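Wovix发布零售货架操作数据采集与机器人上架作业规范Kasten

适用于由人员示范、供机器人学习的货架取放作业，征求意见稿即日起开放下载，正式版计划于6月发布

2024年4月22日，Wovix今日公布《Kasten零售货架操作规范》征求意见稿。该规范面向在超市、药妆店和仓储式门店开展货架操作数据采集的单位，以及准备在同类环境中部署上架、理货机器人的设备商和门店运营方。全文共13章，内容涵盖场地准备、示范人员培训、动作要求、价签与商品信息的处理、个人信息保护、数据标注、机器人与顾客共处时的作业限制，以及异常情况的记录方法。

规范由Wovix牵头起草，零售运营服务商Katel参与了门店作业部分的编写，Covano测试场承担了条款验证。验证阶段共采集并复核了1,488段货架操作记录，其中660段在首次复核时被退回补充信息或重新采集。起草组对退回原因逐一归类，并据此修改了草案中的动作要求和标注要求。

为什么要单独制定货架规范

目前工业机器人和协作机器人的安全要求已有较成熟的标准体系，但这些标准主要针对设备本身和固定工位。零售货架的情况有所不同。商品包装种类多，同一层上常常并排放着纸盒、塑料罐和玻璃容器，部分商品还带有外层塑封。货架前沿挂有价签，立柱上有孔位和螺栓，层板之间的净空也随陈列方式变化。示范人员伸手取放商品时，手掌会经过价签，手指会贴近相邻商品，袖口或手腕上的饰物也可能碰到层板边缘。

Wovix规范与合规负责人Wiebke Schmieder说：“以前各个项目组都有自己的采集说明，有的写得很细，有的只有半页纸。同样是把一罐商品往前拉齐，有人要求握罐身，有人允许捏盖子，数据合到一起以后，标注人员分不清哪些是有意的动作差别，哪些只是习惯。我们希望先把这些基本做法统一下来。”

起草组在编写过程中参考了门店现有的理货作业指导书。Katel门店作业主管Arne Wiegand表示，门店员工多年形成的不少做法本身就适合写进规范，例如整理同一排商品时先稳住层板上的邻近商品，再移动目标商品；取后排商品时先把前排商品移到一侧，避免从上方越过。这些做法在草案中被列为推荐动作。

动作要求

草案第四章规定了人员示范时的动作要求。主要内容如下。

示范开始前，双手应处于自然位置，并在画面内可见。一段记录应当包含完整的接近、接触、移动、放置和撤离过程，不得只截取抓取瞬间。示范人员因故中断动作的，应将该段单独标记，不与完整记录混放。

抓取圆柱形瓶罐时，以握持罐身为基本方式。罐体周围间隙过小、手指无法进入的，可以先用另一只手分开邻近商品，或者先以指腹将目标商品向外带出，再转为握持。仅捏住瓶盖提起商品的动作不作为基本示范，确有必要采集时，应在任务说明中写明，并在标注中使用单独的动作类别。

不参与抓取的手可以扶住层板前沿，也可以放在商品旁边起稳定作用，但不应长时间遮挡价签和目标商品。扶持动作与抓取动作同等重要，应当一并标注。起草组在复核中发现，相当一部分退回的记录只标注了抓取手，把另一只手当作无关内容处理，导致双手配合的信息丢失。

商品放回时，正面标签应朝向通道。任务本身要求旋转商品以查看背面说明的，放回后同样应恢复正面朝外。放置动作以商品底部与层板稳定接触、手指完全离开为结束，不以手指开始松开为结束。

对于叠放的纸盒，草案要求由上至下逐层移动。直接从下层抽取纸盒的动作可能造成上层商品倾倒，只允许在经过评估的测试场内采集，不得在营业中的门店进行。

负责动作条款的工程师Timo Görtz介绍，这一章改动次数最多。“最初的版本对手指位置写得太死，示范人员照着做反而不自然。后来我们把要求放在结果上，商品有没有被稳定移动，邻近商品有没有被带倒，手有没有在动作结束后完整撤出。至于用几根手指，由人员按商品大小自己决定。”

着装与佩戴物

关于示范人员的着装，草案没有要求一律佩戴手套。门店员工日常理货多为徒手操作，完全改为戴手套采集，会使数据与实际作业脱节。草案规定，徒手操作和戴手套操作应分别登记，项目方可根据用途选择其中一种或两种。

手镯、手绳、手表和戒指等佩戴物按照是否影响安全分别处理。贴合手腕、不会勾挂层板或商品的，可以保留，并在人员登记表中注明。有垂坠部分的饰物应在进入作业区前取下。长袖应收紧袖口，避免遮挡手腕和手背。头戴式采集设备的线缆应固定在背部或肩部，不得从胸前垂下。

Covano测试场安全主管Lutz Weidemann说，起草组曾讨论过要求取下全部饰物，最终没有采纳。“有些佩戴物有宗教或家庭方面的含义，要求每个人都摘下来并不合适。只要没有勾挂风险，登记清楚就可以。对后续训练来说，手腕外观有一些变化也是正常的。”

价签和商品信息

价签问题在门店环境中十分常见，草案第六章对此作了专门规定。

价签可能是印刷的，也可能是手写的，还可能同时标有原价与优惠价。草案要求，凡是用于训练机器人识别价格的数据，标注人员应将原价和优惠价分为两个字段填写，并注明书写方式。字迹无法辨认的，填写“无法辨认”，不得依据同排商品推测。没有填写价格的空白价签应按空白登记，不视为缺失数据，也不删除。

价签与商品的对应关系由采集时的现场登记表确定。标注人员不得仅凭价签位于某件商品下方就认定两者对应。Katel在门店走访中注意到，商品补货后位置可能发生偏移，价签却仍挂在原处，依靠画面位置判断容易出错。机器人在作业中发现商品与价签不一致时，应上报给门店人员处理，不得自行移动价签。

商品名称和品牌文字按包装上可见内容转录，保留原有语言和大小写。被手、邻近商品或塑封反光遮住的部分以遮挡标记代替。对于草本制品、保健品和外用凝胶等品类，标注内容只限于包装外观、名称和可见规格，不得加入功效说明，也不得由标注人员自行归入食品或药品类别。类别信息由门店提供。

示范人员不得为了采集效果撕下包装外层塑封、改变商品标签或擦改价签。采集完成后，货架应恢复到采集前的陈列状态，并由门店人员确认。

参与标注条款编写的数据质量经理Neelam Grewal表示，外观相近的同款商品也是复核中的难点。“一整排瓶罐的盖子和标签都一样，标注人员看到手伸进去，很容易把目标标成旁边那一罐。草案要求从接触开始到撤离结束都使用同一个目标编号，遮挡期间也不能更换。如果确实看不出手里拿的是哪一罐，就标为不确定，这比猜一个要好处理得多。”

营业门店内的采集条件

草案允许在营业门店内采集数据，但设定了较测试场更严格的条件。采集应安排在客流较少的时段，作业通道两端放置告知牌，说明正在进行数据采集、采集单位名称以及联系方式。顾客进入作业通道时，示范人员应停止动作并让出通道，采集设备同时暂停。

采集范围以货架和示范人员双手为主。画面中出现顾客面部、会员卡、手机屏幕或其他个人信息的，应在数据离开门店设备之前完成遮盖，无法遮盖的应删除。示范人员本人应在首次采集前签署书面同意，并有权在约定期限内撤回。撤回请求由项目方指定人员接收，处理结果应书面告知本人。

门店员工参与示范应当出于自愿，采集时间计入工作时间，不得将采集数量与绩效考核挂钩。Wiebke Schmieder表示，这一条是根据门店方面的意见加入的，起草组认为有必要在正文中写明，因此没有放在附录里。

连续示范时间方面，草案规定每作业20分钟应安排休息。涉及上层货架和底层货架的任务应交替进行，避免长时间抬臂或弯腰。需要使用踏凳才能触及的位置，不列入基本采集任务。

机器人上架作业

草案后半部分针对机器人本身的作业。经人员示范数据训练的机器人，在进入门店前应先在与目标门店层板高度、层板深度和立柱形式相当的测试货架上完成验证。验证商品应包括硬质瓶罐、纸盒和软包装，并包含相邻商品紧密排列的情形。

机器人末端进入层板之间时，应限制运动速度和接触力，具体限值由设备方根据风险评估确定并写入现场文件。草案没有给出统一限值。Lutz Weidemann解释说，不同末端的形状和质量差别很大，统一数值可能给使用者造成已经安全的错误印象，现场评估仍然不可省略。

营业时间内，机器人只允许在设有隔离或经过评估的共处区域内工作。顾客伸手进入同一层货架时，机器人应停止该层的动作并撤回到安全位置，恢复作业须由门店人员确认。机器人不得从顾客手中接取商品，也不得向顾客递送商品，除非该功能已单独完成风险评估。

机器人碰倒商品、商品跌落或包装破损时，应停止当前任务并记录。玻璃容器破损后，相关货架段须由人员清理完毕方可恢复作业。粉末类商品发生泄漏的，还应检查末端执行器的关节和传感器表面，避免残留物影响后续抓取。

记录与复核

草案要求每个采集批次附有一份批次说明，写明场地类型、货架形式、商品品类、示范人员编号、采集设备安装位置和任务内容。采集设备安装在头部的，应记录佩戴方式和校准时间。设备在采集途中发生移位的，移位前后的记录应分开存放。

复核由未参与该批次采集的人员完成。退回的记录应注明原因，并保留首次提交的版本，以便追溯。起草组在验证中将退回原因归为几类，较常见的有动作不完整、双手标注缺失、目标编号中途变更、价签文字推测填写，以及批次说明与画面内容不符。每一类在附录中都配有判定说明。

Arne Wiegand说，门店方最关心的是这套做法会不会增加太多工作。“我们试用后把现场登记表压缩到一页，价签和商品位置由理货员在开始前登记，采集结束后只核对有变化的地方。对于已经有陈列图的门店，可以直接在陈列图上标记。”

征求意见安排

征求意见稿可在Wovix网站规范栏目下载，反馈表与文本一并提供。设备商、零售企业、数据标注机构、职业安全机构和从事相关研究的院校均可提交意见。提交时请注明对应条款，建议修改数值或限值的，请附测试条件。涉及门店内部资料的意见可以要求不公开，起草组在汇总时将只引用结论部分。

起草组重点希望收到以下方面的反馈：徒手与戴手套数据能否混合使用，手写价签的转录格式是否满足多语种门店需要，底层货架作业的休息安排是否合理，以及小型门店在没有专职安全人员的情况下如何完成现场评估。

Kasten规范为自愿采用的技术文件，不替代所在地法律法规、机械安全标准和个人信息保护要求。两者不一致时，以法律法规和强制性标准为准。采用单位可以声明按规范执行，但在正式版发布之前，不得使用“通过Kasten认证”或类似表述。Wovix目前没有开展认证业务的计划。

正式版发布后，起草组将继续收集使用单位的问题，并以勘误和补充说明的形式更新。冷藏柜、挂钩陈列和散装商品不在本次规范范围内。Timo Görtz表示，冷藏柜涉及柜门、结霜和低温手套，动作条件与常温货架差别较大，是否另立文件将在正式版发布后讨论。

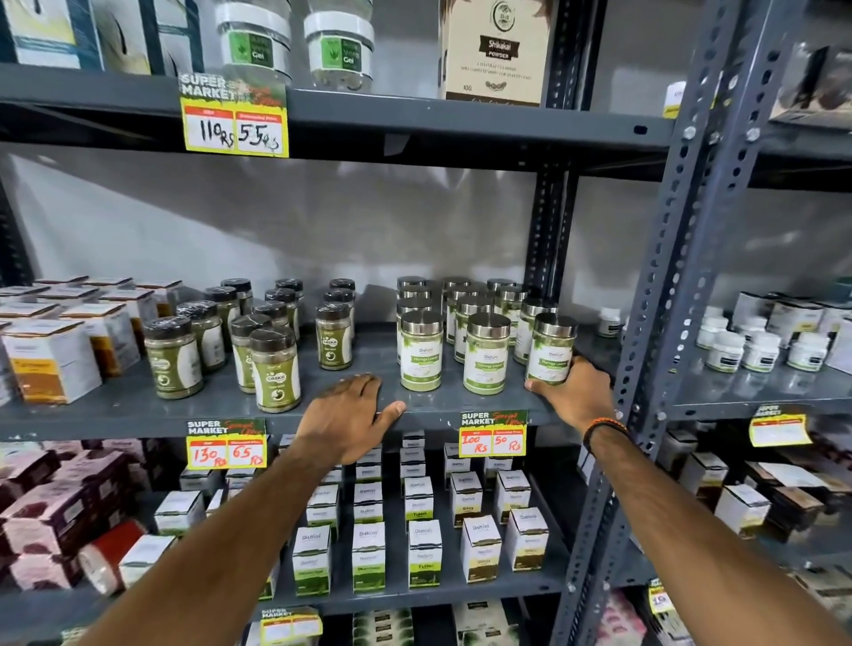

在此之前，已按征求意见稿开展常温货架采集的单位可以继续使用现有登记表，正式版对表格有改动的，旧表记录无须重填，只需在批次说明中注明所用版本。媒体及技术问询请通过Wovix网站的联系页面提交，条款类问题由Timo Görtz答复，数据标注类问题由Neelam Grewal答复。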